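The court-martial of a service member draws a lot of mail to the Cloniseck newsroom, and most of it asks the same things. These answers cover the general process and are updated when the rules change.

### Who decides whether a case goes to trial?

For many serious offenses, including murder and sexual assault, the decision belongs to a special trial counsel who works outside the accused's chain of command. For most other offenses a commander still decides, with advice from military lawyers.

### What is an Article 32 hearing?

It is a preliminary hearing held before a general court-martial. A hearing officer looks at whether there is probable cause and writes a report with a recommendation. The accused can waive it.

### Does the accused have to pay for a lawyer?

No. A military defense lawyer is provided free of charge. The accused may also hire a civilian lawyer at personal expense. 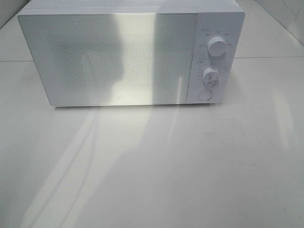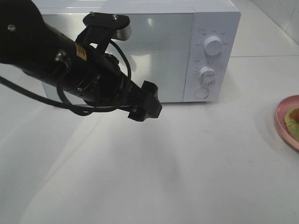 ### Can the public attend?

Usually, yes. Courts-martial are open unless the judge closes part of one, most often to protect classified material. You will need to get onto the base, so call the public affairs office first and bring a photo ID.

### Is "charged" the same as "convicted"?

No. Charges are accusations. Our stories say "charged" or "accused" until there is a verdict or a guilty plea.

### How do you choose which cases to cover?

We read the public dockets every morning. Our archive has 1,138 case entries, and 28 of them are marked as open. A case stays open until the sentence is entered.

### How do I report an error?

Use the corrections form and include the headline. Please keep it under 200 words. We reply within 3 working days.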